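Module RA4, Week 4 handout: What a success rate is worth
Reading before the seminar: the Lanent reporting guidelines, sections on task definition and on resets. The Visden checklist is optional and rather thin.

Last week we dealt with standards that have legal force. This week's are softer. Most of the "good practice" documents for testing household robots were written by the people who build the robots, and you should read them with that in mind. They ask for things their authors were already doing. They go quiet on things that would cost money.

1. Say what counts as done

The Lanent guidelines ask for "a clear statement of the goal state". Fine, but look at what passes. "Door open" appears in a good many reports with no angle attached. A door nudged off its catch and a door swung wide enough to get a saucepan out are both open. In the Ukmont kitchen tests the pass mark sat in an appendix, and it was changed between versions without any of the old scores being withdrawn. If you take one habit away from this module, make it checking the threshold before reading the percentage.

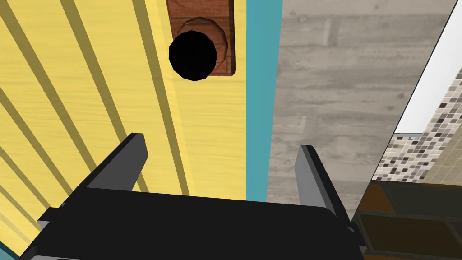
Simulated kitchens are where these rules get their hardest use and their weakest policing. Trials are cheap, so the numbers are large: one report we will read claims 3420 attempts, of which 235 used a kitchen layout the controller had not met in training. Guess which figure went into the abstract. Supporters say varied colours and textures make up for this, and kitchens like the one shown, with a bright yellow grooved door, a black round knob and a mosaic backsplash further off, are offered as evidence of variety. I am not persuaded. Repainting a door changes what the camera gets. It does nothing to the hinge, the weight or the friction at the knob, and those are where real cupboards catch you out. A round knob also has to be held by a two-fingered gripper somehow, and whether the hold is believable depends on contact settings that hardly any report prints.

So: ask for the contact settings. Ask whether knobs and bar handles were scored separately. Pooled scores hide a lot.

2. Resets and discarded trials

The Visden checklist has one line on this ("exclude invalid trials"), with no definition of invalid. In simulation a trial may be thrown out when the physics goes unstable, which tends to happen during awkward contact, in other words during the hard part. Mbeki's rule is better: every started trial is counted, and exclusions are listed with a cause. It is also the rule people most often claim to follow without printing the list.

3. Seeds and picking the best run

Report all of them. A best-of-several score should be labelled as one, in the table and in the text. The guidelines say "should" here and I would mark you down for treating it as optional.

4. Moving to hardware

None of the three documents says how much real testing is enough. Lanent suggests "a representative sample". Representative of what? Bring an answer.

For the seminar

Take the Ukmont report (the August version, with 1009 trials in the main table). Work out from the text alone what a pass was, how many trials were dropped and why. If you can't, write down which sentence you would have needed. One side of paper, no more. We will compare notes for the first half and argue about section 2 in the second.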